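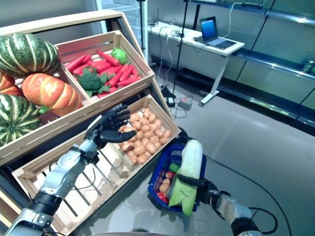

土豆堆得冒尖，篮子里白菜一家独大。

十二月，晚上九点多，暖气半死不活。

决定写一写买菜。别人的日记写恋爱、写天气、写人生的岔路口，我的日记翻回去，十页里有六页是菜。有一页只有两个字：葱，贵。

先说土豆。我对土豆一直怀有一种不大说得出口的敬意。它长成那副样子，灰头土脸，大小不一，摆在斜斜的木箱里，照样是货架上最让人安心的东西。今天这一箱都是小个儿的，浅黄褐色，我喜欢小的，带皮煮了压扁，煎到边上焦脆，撒盐就能吃。大土豆得削，削着削着人就开始想心事，想着想着就削掉半个。上个月我在Midville的集市上买过一袋大的，回家发现其中一个长得很像我以前的房东，供在窗台上好几天，下不去刀，最后发芽了，更像了。

货架是三层的木箱子，斜着放，这种摆法我一向吃不消。同样的胡萝卜，塞在塑料袋里我看都不看，斜躺在浅色木条箱里，上头再压一个青椒、一棵带叶子的西兰花，我就觉得自己是个会过日子的人，应该买两斤。Orkurley那家杂货铺最懂这一套，连洋葱都要垫一层麻布，价签用粉笔写，字歪得恰到好处，每斤因此贵出一截。我一边骂一边买，骂了四年。

南瓜没敢碰。墨绿带白条纹的，橘色起棱的，挤在一个箱里，好看得像是专门来考验人的。去年我没经受住，搬回来一个橘色的，在厨房角落蹲了一冬天，每天进门先跟它对视。切它的时候刀卡在中间，拔不出来也按不下去，我连瓜带刀举起来往案板上砸，楼下敲了暖气管子。后来那瓜吃了很久。蒸的，炖的，煮粥的，烙饼的，到最后我看见橘黄色的围巾都反胃。所以今年只许看。

篮子里的东西倒是很本分：一棵大白菜，一个小青椒，一个西红柿，一个土豆。白菜高出篮沿一大截，底下裹着绿叶子，派头十足，其他几位在旁边像是陪它出门的。我对这个组合很有意见，又挑不出错。一个土豆能做什么呢？炒一盘酸辣土豆丝，盘子底都盖不住。一个西红柿，打个蛋花汤，勉强。小青椒切丝，给土豆丝壮壮胆。剩下的日子就全归白菜了。

白菜的吃法我替它排好了。外头的老帮子切片醋溜，中间一层炖豆腐，菜心蘸酱生吃。醋溜要大火，我家的灶是Brouwer的老款，最大的火也就是别人家的中火，所以我的醋溜白菜严格说来是醋焖白菜。为此我在本子上算过一回账，换个新灶要2,646块，够买多少棵白菜我没往下算，怕算出来难过。就这么焖着吧，焖也是一种火候，我妈不同意。

还有一件事要记下来，免得明天又赖账。塑料篮子这个东西，我从前一直看不上，总觉得拎着它像要去澡堂。家里那只是藤编的，Moltavby旅游时买的，花了我247块，当时以为从此每天早上都要挎着它去买带露水的菜。结果它装过的最重的东西是我的袜子。藤条还会钩毛衣。蓝塑料篮子四面透气，沾了泥冲一冲就完事，土豆在里头滚来滚去也不心疼。人到了一定岁数，就该承认塑料篮子是对的。

最下面那层木箱是空的，露着浅色的木底子，我盯着它琢磨了半天。空箱子最勾人，总觉得原先装的是最好的那一种，让别人抢先了。是红薯？还是冬笋？我猜冬笋，因为我最想吃冬笋。想完又去冰箱里翻，翻出半块姜和一瓶开了不知多久的腐乳，瓶盖拧了好一阵才开，闻了闻，没敢下筷子，又原样拧了回去。

明天的单子：
土豆，多买几个，别再买一个。
鸡蛋。
豆腐，要老的。
醋快没了。
带80块现金，多一分也不带，路过南瓜要快走。

十点半。刚才又去煮了两个小土豆，蘸盐吃了，没有煎。烫着上颚了。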